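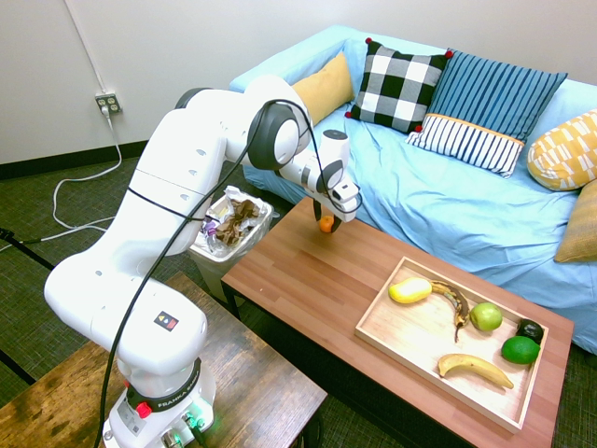
When should a site place its equipment order?
Place the order only after the site worksheet in Section 5 has been completed and signed by the person who holds the budget.

Section 5. Planning and Budgeting for an Arm Station

1. Enter the full cost of the station on the Drukurik worksheet. Include the arm, gripper, mounting base, cameras, cabling and training.
2. Measure the work surface and the surface that will carry the base. Record both heights.
3. Set aside $613 per station for spare gripper fingers and cables.

Note: Orders for the September delivery must reach the Divthorpe office by June 26, 2026. Send questions to Marlene Dufour, Purchasing. 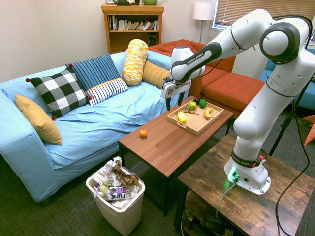 4. Allow 13 weeks between order and delivery — longer if the site requires its own electrical inspection.
5. List household or workshop items needed for practice tasks on a separate line. The limit for this line is $400 per station.
6. Obtain a second quote for any service contract longer than one year.

Caution: Do not order a base before the supporting furniture has been checked against the load figures supplied by the manufacturer. Bases cut to order cannot be returned.

7. Send the signed worksheet to Cameron Mudgway and keep a copy at the site for 5 years.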